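Search this site Go

Minutes – drawer examples group, Traraswood workshop

Held 25th December, back table, kettle on

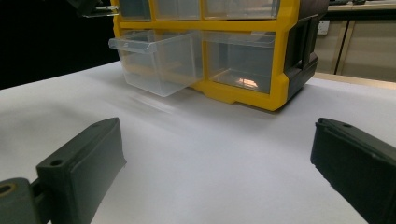

OK, so I said I'd type these up the same night and I very nearly did. I was also the one talking for a good part of it, so if I've made myself sound cleverer than I was, please shout and I'll fix it before the next one goes out. We started late (parking, then coffee, then more coffee) and finished when the heating clicked off.

Minutes of the last meeting

Read out and agreed, with one correction. I had written that we'd do cabinet doors after drawers. What we'd agreed was drawers, then jars, then doors if there's any appetite left. Changed.

Where we are with the count

This took up the first chunk of the evening. We have 216 recorded examples of opening and closing drawers with the hand-held gripper. That's a lot more than I expected by now and I said so, maybe twice! Going through them at the table, we threw out 11. Most of those were ones where the person recording stopped before letting go of the pull tab, so the example has no proper ending. A couple had the start missing, same problem the other way around.

There was a long back and forth over whether a fumbled grab should count as a bad example. I came in thinking yes, bin them. By the end I'd been talked out of it. If you miss the tab, back off and get it on the second go, the model gets to see what recovering looks like, and we have hardly any of that. So the rule from now on is that a fumble stays in if the job gets finished. A fumble where you give up and start again is out. I'll write this on the card that lives in the gripper case so we don't have the same argument in January.

The parts organizer

Mostly good feelings about it. The clear drawers are a nice test, the tabs give the fingers something to go for, and you can have narrow and wide drawers in one recording without moving anything. The complaint, and it's a fair one, is that we're all doing the same drawer. I looked back through my own and I'd gone for the lower left one nearly every time, pulled it partway, pushed it back, done. It's just the comfortable one to reach if you stand where I stand.

So we agreed:

- Everybody picks the drawer before picking up the gripper, and writes it on the sheet.
- Wide drawers get as many goes as narrow ones.
- The organizer gets turned a bit between recordings. Not so far that you're looking at the back of it, just enough that the model can't learn "the drawer is always there."
- Some recordings should start with a drawer already part open, and the job is to close it.

Somebody asked if we should put things in the drawers. I'd love to, because that's what people do with drawers, but we voted to leave it until we have a decent pile of plain ones. Put down as an item for January.

Speed

I got told off here, kindly. My recordings are too fast. I've been opening a drawer like I'm late for a bus and the fingers are a blur when you step through it slowly. We tried a few at the table with the rest of the group calling out when it looked wrong, which was very silly and also really useful. The feel we're after is the way you'd do it if somebody were asleep in the room. Go in with the fingers wide open, close on the tab, pause, pull, pause, let go, back away. The pauses can be short, but they need to be there.

There was one worry that if we're all slow the model will be slow too, and I don't think we settled it. The folks from the Femau side of the group said they'd rather have slow and clean now and speed it up later. I'm happy to go along with that. The opposite view is noted, as requested.

The table

Short item that turned into a long one! The white tabletop is staying. It's easy on the eye and the shadows show up soft under the drawers. But every single example we have is on white, and the Insaurralde group wrote in to say their model went to pieces the first time it saw a dark desk. So we want a second surface. Ideas included a bedsheet (creases), brown wrapping paper (noisy, but cheap) and the old cutting mat from the print corner. We're going with the cutting mat to start. I'm bringing it over.

Also about the table – please, please clear your mugs before recording. I know I'm the worst for this.

Labels

We looked at the sentences that go with each example and they're all over the place. Some say "open drawer," some say "pull the left lower drawer of the yellow organizer out halfway," and one says "drawer thing again," which was mine. We want plain sentences that say which drawer and what happens to it, in the kind of words you'd use asking a friend. Different people should phrase it differently, that part's good, it just has to be true. I offered to go back and redo the labels on everything I recorded. I regret this already but it's in the minutes now.

Left and right caused a bit of trouble as well. Left as you face the front of the organizer. If it's been turned, still left as you'd face its front. We went around the table and checked we all meant the same thing, and it took two goes.

First try at training

We ran a small model on 80 of the cleaner examples, just to see. Out of the tries we watched, it went toward the right drawer more often than not and then mostly closed its fingers a bit short of the tab. Only 3 opened all the way. I was thrilled, other people were less thrilled. The general feeling is that the examples all approach from the same height, so that's another thing to mix up. Stand up for some, sit down for others.

No more training runs until the new recordings are in. I argued for one more and lost.

Money and bits

The spare finger pads were ordered from Plistholm and haven't come. The ones we've got are scuffed but fine to carry on with. No other spending asked for.

Things to do

- Me: card for the gripper case, cutting mat, my labels.
- Femau side: new sheet with a column for which drawer and one for how far the organizer was turned.
- Everyone: a batch of slow ones, with wide drawers in the mix, before we meet again.
- Whoever has the long charging cable: bring it back.

Any other business

The jars question came up again. Screw lids are hard with two fingers and we might be better off with the flip-top kind. No decision. Somebody also asked if the organizer's side handle is worth recording, as in grabbing it to slide the whole thing along the table. I thought that was a great idea and got carried away for a bit, and it's going on the January list under drawers with things in them.

Next meeting is in January, same table. I'll send the date around once I know when we can have the key.

Recent items

Minutes – choosing the first task
How to hold the gripper without hurting your wrist
Notes from the visit to Insaurralde
Recording sheet, old version
Traraswood workshop opening hours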